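Home » Opinion » Sell the Grapes by the Crate

Sell the Grapes by the Crate

By Ursina Zaugg, July 13, 2019

Loose fruit needs a shallow container and a clear view of the stems.
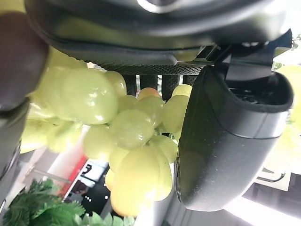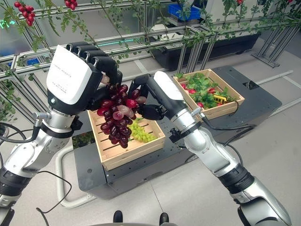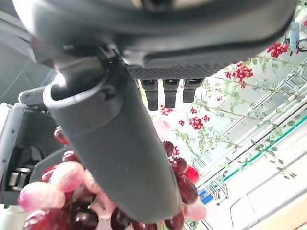
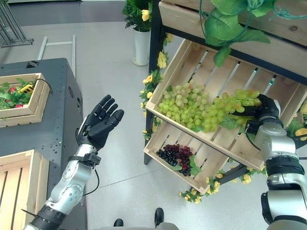

Produce shops should drop the deep plastic bin. At Olszewski we stacked grapes 11 inches high, and the bottom bunches split under the load. A slatted wooden crate tilted toward the customer, like the two holding green and dark grapes on the black shelf, keeps a bunch in one layer and in plain sight. Marlene Strobel objects that tilted crates waste floor space. They do - but a split bunch earns nothing. I would also keep the colors in separate crates and check the stems every 4 hours.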